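Before the real arm, the simulated one

My plan for this winter was to finish the arm for my bench, the one I call Skadine. The motors arrived late, so I decided to build the world first and the machine after. For two weeks I come home, eat something fast and sit down with the simulator. In the shared workshop they laugh a little, because I bring only a laptop and no screws.

The task is small. The arm must take hold of a long plank beside a short block that stands upright. I wanted simple wood pieces, as I have plenty of offcuts at home and can repeat the same thing later with my hands.

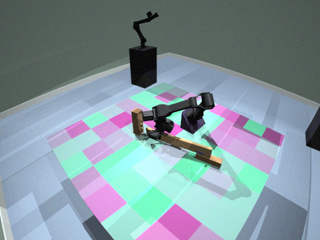
Posted by Ashley Horrocks on 1/12/23 – filed under Workbench

The gripper is down at the left end of the plank, close to the standing block. This is the position which costs me most of my evenings. If I set the friction too low, the plank slides away like soap. If I set it too high, the fingers shake. I saved run 822 because it was the first where the block stayed on its foot until the end, and I am now at run 1069 with a slower approach.

The pink and green mat I made myself, and I admit the colors are strong. My eyes are happier with it than with plain gray, and I can judge much better how far the arm has moved.

I still have to correct the weight of the wrist. I hope to have the real motors turning in March – then we will see which of my numbers were wrong.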